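Parnberg display bathroom opens its doors

15 October 2018

The new display bathroom at Kelemen Homewares in Parnberg is open, and it's a beauty! After a winter of dust sheets and closed doors, shoppers can finally walk in, lean on the counter and picture their own morning routine there.

The room belongs to the Tromier range, and the colours are lovely together. The centrepiece is a deep, glossy white rectangular basin set into a grey marble countertop, with veins of beige and white running through it. A tall matte black faucet stands behind it, and the cabinet front below is dark grey. The walls are a smooth light grey, which lets the stone do the talking. 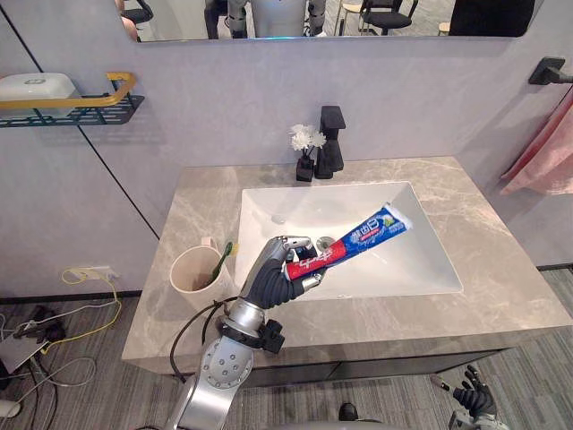 What makes the place such fun is that it has been set up as if somebody lives there. A beige cup with a green-handled toothbrush sits on the corner of the counter, and a little black vase of white artificial flowers keeps the faucet company. Small touches, but they make it so much easier to judge how much room you'd have left once your own bits and pieces were out.

The store had 1357 visitors through in August, while the room was still closed off, and a good many of them stopped at the desk to ask when they could see it. A suggestion box put out that month drew 254 cards. Storage was the favourite topic, with towels close behind – people want to feel them before they buy, and fair enough.
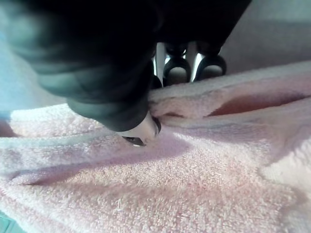
The towels come from the Wonico line, and there's a pink terry one with a dense looped pile that you'll want to get your hands into. Visitors are welcome to unfold anything they like and leave it in a heap. Staff will happily tidy up after you.

Kelemen is at 405 Tromier Road, with parking at the rear. Entry to the display is free and no booking is needed. Measurements for the basin and cabinet are available at the front desk, or by phone on extension 1527.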